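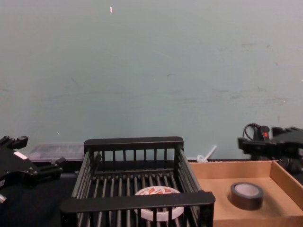

Baldur Lauritsen told me at the door that I should lower my expectations, and then lower them again after lunch. He teaches the sorting unit at Thorlacius, where the student robotics club opens its workshop every August, and he has sat through enough open days to know what visitors want. They want backflips. The club does tape.

The task this year is called Stolon. Two arms, one table, rolls of tape, and a place each roll is supposed to end up. I gave it 8 minutes of my attention before I understood that I was rooting for a roll of tape, out loud, next to strangers.

Isla Tawhiri, in her second year, walked me through the logbook. It holds 1,373 attempts, each with a line of remarks. Most of the remarks are "again." One page from the spring just says "why" – underlined twice.

"The wide rolls are worse," she said. "You'd think they'd be easier to grab."

I had thought that, and kept quiet.

The rival team, Graker, had the bench by the window and a banner. Their entry plays recorded applause when it finishes a round, so we heard a fair amount of silence. Zusum, the first-year group, spent the morning looking for a screwdriver.

Admission is free and the coffee is 50 cents, which is fair for the coffee. Parking is behind the gym. The visitor talk starts at ten and runs long, mostly on the subject of grip force, and the man beside me took notes all the way through. I asked him if he had a kid in the club. He said no, he just liked tape.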